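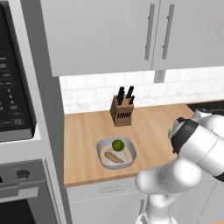
The Kundanon stockpot lid is a lid. We've sold 371 of them since December to people who already own a pot, and most of those people already own a lid too, so a word on what they're paying for. It seals with a silicone lip, it vents through a slot you can open with a spoon handle, and it fits any pot from 8 inches across up to the size your aunt uses for canning. It stores flat, so it will slide in next to a knife block on a wooden countertop and leave you room for a bowl. Beans stay in. Steam goes out, at a speed you pick.

In-ho Baek drew the first one after a split pea soup got away from him and went down the front of the stove. He has since redrawn the vent 2 times and the knob once, and he would like it known that the knob was fine before. 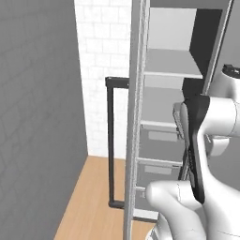

White brick-pattern wall, light wood floor.

The details

Fits: 8 inches and up
Lip: silicone, comes off for washing
Vent: open, half, shut
Colors: Plondholm gray, Bae blue
Dishwasher: top rack, lip removed
Oven: no. Please stop asking Naomi Mutiso, who answers the email

What's in the box

One lid, one spare lip, and a card with a 60-minute barley soup on it. The soup is good - a little heavy on the thyme.

If you want the matching ladle, it's sold under our Vulisley name and it's out of stock again. Leave your email and we'll write when it's back.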